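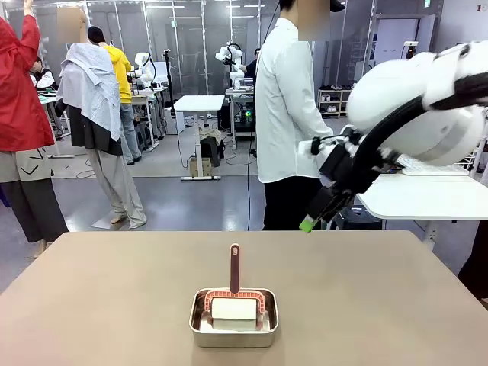
Tare

The scale at the Rebelo depot was certified every May. It had a range of four tons and read in increments of one pound. Albertina Lobo operated it on the night shift.

The truck from Zevitz came in at 2:00 on a Wednesday. Its empty weight was on file. She entered the plate, waited for the display to settle, and subtracted. The load was 2493 pounds. The manifest said the same.

She printed the ticket and the driver signed it. He went to the office to use the phone, leaving the cab locked and the engine off. The display then read seven pounds less.

She checked the zero on the second platform. It was correct. She checked the drain under the first platform, which was clear, and the load cell cables, which were seated. There was no wind. When she got back to the booth the display had dropped by another seven pounds.

The procedure for drift was in a binder. It called for a second reading after the driver had returned to the cab. It did not say what to do if the first reading included the driver and the second did not, but the driver weighed a good deal more than seven pounds, and his weight had never come off.

She wrote both figures in the log, with the times. Under "Cause" she wrote "Clisus load, see manifest." Under "Contents" the manifest said "Gemby, sealed."

The driver came back, climbed in, and started the engine. The display did not change. She raised the gate.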